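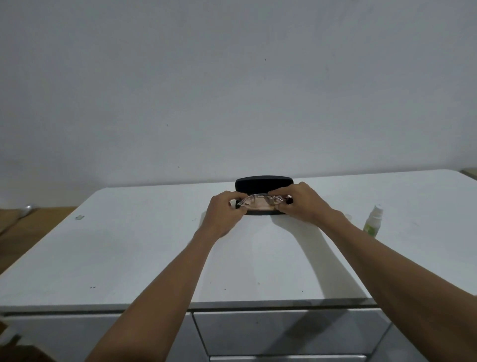
Eyeglasses task, head view: transparent-framed glasses held over the open case.

Zarex Eyewear Set
README, student release

Zarex is the recording set kept by the Botatow Robotics Club for its two-handed manipulation project. It covers one household task: handling a pair of eyeglasses and a hard case on a desk. The club uses it to train and test the policy that runs on Nyanda, the two-arm robot built for the student manipulation league.

Contents

The set holds 187 episodes, each stored in its own folder. An episode is one continuous head-camera recording of a person doing the task with bare hands. There is no robot data in this release. Joint logs from Nyanda are kept in a separate repository and follow a different naming scheme.

Each episode folder has:
video.mp4 – head view, no audio
steps.csv – start and end time of each labeled step
notes.txt – free text from the labeler, often blank

No episode runs longer than 900 frames. Longer recordings were split at a point where both hands were off the glasses, and the parts carry the same episode number with a letter after it.

Step labels

There are 6 labels: open_case, pick, unfold, wipe, fold, place. A step may appear more than once in an episode or be missing. The label place starts when the glasses are over the case and moving down, and ends when both hands let go. Time between steps is left unlabeled.

Hands are always labeled from the wearer's side. Earlier drafts had them mirrored in part of the set, so anyone with a local copy of those drafts should delete it and pull again.
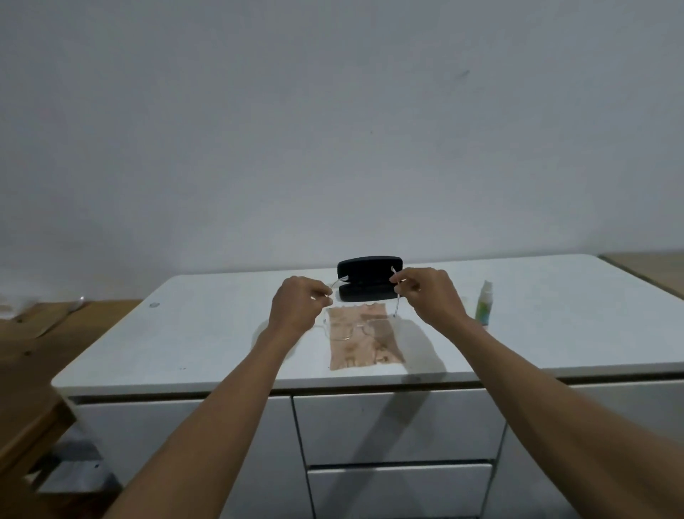
CESDEN, June

Labeling was finished at the Cesden workshop, where the club also fixed the split. Training and test episodes are listed in split.txt. Parts of one recording never fall on both sides of the split.

Known problems

Clear lenses and see-through frames are hard to segment. Over the plain white top the outline can drop out, and over the tan cloth the lenses are faint as well. The masks from our first model followed the fingers and the silver-toned temple arms and lost the rest. We removed those masks and did not replace them.

The open case is black and stands out well, but its lid is often partly covered by the fingers during place. The spray bottle is annotated only in episodes where it is picked up.

Shadows from the forearms fall on the desk in front of the case. A background subtraction step will read them as objects – turn it off or raise the threshold.

Labels were checked by 2 students per episode. Where they disagreed on a boundary, the earlier time was kept. Expect the edges of wipe to be loose.

Use

Run check_set.py first. It compares the folder list with split.txt and stops at the first mismatch. The loader returns frames in RGB order and step times in seconds. Set the flag --no-notes if your parser fails on empty text files.

Club members may use the set for course work and league entries. Other teams should open an issue with the team name and the intended use. Do not repost the videos.

To do

Add the second camera angle once the clocks are aligned.
Rewrite the loader so split recordings can be joined on request.
Relabel fold in episodes where the temple arms close one at a time.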